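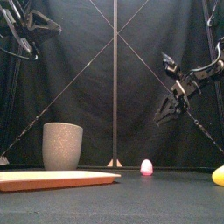

The two-arm cell at Tusell, with the tray, the grey cup and the small pink piece on the table. Both grippers are clear of the objects.

The technician who looks after the two-arm cell at Tusell starts her shift by pulling on cables. She does it by hand, one arm at a time, before the controller is switched on.

"I want to feel where the slack is," she says. "If a loop has crept back toward the elbow, the wrist will run out of cable on a big rotation. The motor doesn't care. The connector does."

The cell has been in service for 573 hours by its own log. In that time it has had four wrist connectors replaced, all on the right arm, and one gripper finger. The connectors failed in the same way, with a cracked latch and intermittent dropouts that showed up as a position fault. She now leaves a taller arch in the cable over the right forearm and checks it at both ends of wrist travel. There has been no dropout in the last 179 hours.

Gripper fingers come next. The open-frame pattern is from Jirnau and is held by two screws per finger. She marks each screw head with a paint pen and looks for a broken line. "Thread locker on those was a mistake. You end up heating a plastic part to get it off."

Tip alignment is checked with the fingers closed on a strip of paper. If the strip pulls out from one side more easily, the finger goes back to the bench. She doesn't shim it in place.

Zeroing takes longer. Each arm is driven to its mechanical stops, backed off, and the offsets are written to a file that the controller reads at startup. An offset that has moved since the previous week gets a second run before she accepts it. "Two runs that agree, I save it. Two that don't, I go looking for a loose horn screw. Usually it's the shoulder."

Asked about the wires that cross behind the table, she says they get their own line on the checklist. The backdrop structure is braced with them, and tension is set at the turnbuckles. Her predecessor tightened them until they rang, which pulled the posts out of line and shifted the curtain. She takes up a quarter turn per side, then checks the center post with a level.

"It's a rack for a curtain - it doesn't need to be a bridge. But if it sways, the background moves, and then somebody upstairs asks me why."

The curtain is black and so is the table, a combination specified by Bitomeck, who did the original layout. She has no complaint about it apart from dust. The table is wiped on Thursday with a damp cloth and left to dry before any objects go back on it.

The objects themselves she treats as consumables. A cup with a chipped rim will score the fingertip pads, so she runs a thumb around it. Light pieces that stand on a narrow base are harder to deal with. A finger that is slightly low on approach will knock them over, and she uses that as an informal test after zeroing.

Spares are kept in a drawer under the bench: 52 screws in three lengths, a set of fingers for each side, two wrist cables. The cables are made up by Đặng and arrive without strain relief, which she adds herself with heat shrink.

A full check takes 70 minutes. She has been asked to shorten it and has taken out one step, the second gripper cycle test, which had never found a fault.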